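Wiping the inside of jars – wrist tracking vs leader arm

tamsin_k
Posts: 34
Friday, 09:12

We are collecting demonstrations for a cleaning task: wipe the inner wall of a screw-neck jar with a rolled paper towel. Two arms, parallel grippers, policy trained from scratch. Until September we did everything by remote control with a Brunent leader pair. We have 576 teleoperated episodes and have now started recording people doing the job directly with marker bands on both wrists.

The hand-recorded set is much faster to collect. My concern is whether any of it transfers. The wrist pose is good but the fingers are doing most of the work, and the bands know nothing about fingers.

Has anyone trained on a mix of the two for a task with sustained contact inside a container?

pelletmill
Posts: 918
Friday, 09:40

What does the hand-recorded setup look like? Wrist poses only, or do you keep the head video as well?

tamsin_k
Posts: 34
Friday, 09:58

Both. Head video plus a band on each wrist, printed square markers all round, cables run down off the near end of the table. We record at an ordinary table with bench seats, so the background is not a lab bench.
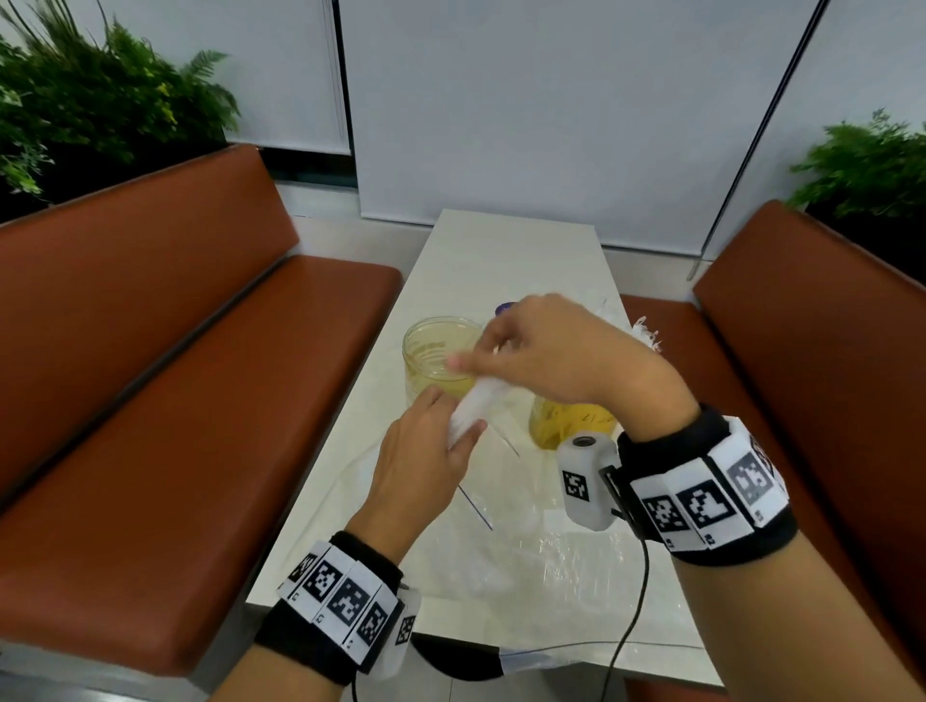
The left hand is the one I can't map cleanly. On the leader arms the operators clamp the jar with the left gripper and do all the wiping with the right. With bare hands, people also use the left for the towel, and the split changes from one episode to the next. The two sets therefore disagree about what the left arm is for.

rotor_stop
Posts: 10
Friday, 10:21

I would drop the hand data. A pinch on rolled paper inside a jar neck has no equivalent on a parallel gripper. You will spend a month on retargeting and end up with wrist paths that put the gripper body through the rim.

pelletmill
Posts: 918
Friday, 10:35

Disagree with rotor_stop. We did a similar job at the Kendville site (funnels, not jars) and pretrained on hand recordings, then fine-tuned on teleop only. The approach phase improved. The contact phase did not, but it got no worse either. Treat the hand set as a source of where to go and in what order, and let the teleop set supply the contact.

As for the left hand, write a protocol. If the robot must hold the jar with the left, the people must hold the jar with the left. Throw out the episodes where they don't.

rotor_stop
Posts: 10
Friday, 10:52

Funnels are open at both ends. Check the clearance before you argue from that.

pelletmill
Posts: 918
Friday, 11:03

The narrow end was 34 mm. Clearance was the whole problem.

sug_tools
Posts: 576
Friday, 11:30

Two practical points.

Markers: a head camera loses them when the wrist turns over the jar opening. Log the number of visible markers per frame and cut anything with fewer than two. We use the Sugawara exporter for this, though any script will do.

Film: clear plastic spread over the table gives you glare, and creases move between frames. If you estimate the table plane from video, fit it before the plastic goes down. Transparent jars are bad enough for depth without a shiny sheet underneath.

tamsin_k
Posts: 34
Friday, 11:47

The plastic stays, the residue marks the table otherwise. Fitting the plane first is easy enough – will do.

On the protocol: I had avoided one on purpose. The point of recording people directly was to get the way they do it without instruction. If I tell them which hand does what, I get slow teleop habits without the arms.

pelletmill
Posts: 918
Friday, 12:05

Then label the roles afterwards and condition on the label. More work, but you keep the variation. Ploso has a two-pass labelling mode that suits this: one pass for contact start and end, one for which hand holds and which hand moves.

rotor_stop
Posts: 10
Friday, 12:16

Or fit a long thin tool to the right gripper, give the same tool to the people, and the finger problem goes away. You would have to record again.

tamsin_k
Posts: 34
Friday, 12:31

I don't want to record again, but the tool is worth a short trial. Plan for now is to label hand roles on the existing set, pretrain on that, fine-tune on the 576, and compare against teleop alone. I'll post the success rates for approach and contact separately.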